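Sorting Out the Drinks

January 2021
Posted by Patwary

Print this post | E-mail this to a friend

I have been meaning to do something about the drinks in our apartment since August. We don't have a pantry. We have one tall cabinet next to the stove, a refrigerator that is too small for two people, and whatever floor is left over by the back door. Bottles ended up in all three places, plus the car.

What finally made me deal with it was buying water. The store in Cirkenberg had a sale on flats of bottled water and I bought two, forgetting that I already had most of one under the coats. When I got home there was no place to put them down, so they sat in the hallway for 10 days and we stepped over them.

I started by pulling everything out and putting it on the kitchen floor. Water, iced tea, two kinds of juice, a case of club soda from a birthday, and a bottle of tonic that expired before we moved in. I poured out the tonic and one of the juices. The rest was fine.

Then I had to decide how to store it. I looked at the can and bottle racks online first. The one people seem to like is the Rolludetti, a wire rack that tilts so the next bottle rolls to the front. It costs 40 dollars, and I measured the cabinet three times hoping it would fit. The cabinet is 17 inches deep on the inside, but the hinge takes up more of that than I expected, and the door would not have closed. I could have turned the rack sideways, but then nothing rolls anywhere and it is a plain shelf.

So I went with baskets. I had a few plastic ones already, the kind with holes in the sides, left over from when we kept towels in them. They wipe clean, they slide out, and if something leaks you see it right away. I wouldn't use cloth bins for this. I tried one for soda at our last place and it smelled sweet forever.

The way I have it now, water goes on the bottom of the cabinet, standing up, in one basket. Tea goes in the second basket on the shelf above. Juice and club soda share the third. Anything that doesn't fit in its basket doesn't get bought until something in it is gone. That last part is the rule I expect to break, but it has held up so far.

The refrigerator gets a few of each and no more. I used to load the door with as many bottles as I could wedge in, and every time you opened it something tipped over. One spot in the door is for tea, two are for water, and the milk gets the rest. When you take one out you put a new one in from the cabinet. My wife does this every time. I do it most of the time.

A note on labels. I printed some for the baskets on the Wudura label maker and then took them off again the same evening. You can see what is in the baskets by looking at them, and the caps help. I can pick out a cap color from across the kitchen faster than I can read a label, so I keep the bottles upright with the caps facing up and leave it at that. If you have kids or roommates, labels might be worth it.

I also found out that it helps to leave a table clear while you do this. I did the first round on the floor and my knees hurt the next day. With a table you can put one kind of drink at each end, keep the basket at the corner, and fill it as you go without bending down. 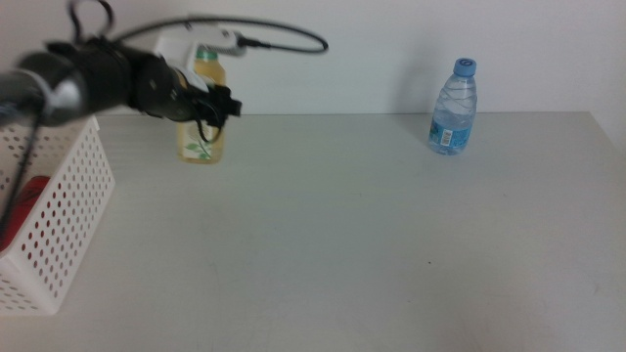

Tea-colored drink with the green cap toward the back, water with the light blue cap on the right, basket at the left.

Some bottles are taller than others, so check your shelf before you copy any of this. My middle shelf had to move up one set of pegs. It took a few minutes and a butter knife, and I lost a peg behind the stove.

The empties are still a problem. For now they go in a paper grocery bag by the back door and I take the bag down when it is full, which in practice means when it falls over. I might give them a basket too, but I have run out of baskets and I would like to get through the water in the hallway before I buy anything else.

I have one flat left out there. It is holding the door to the coat closet open.

Print this post | E-mail this to a friend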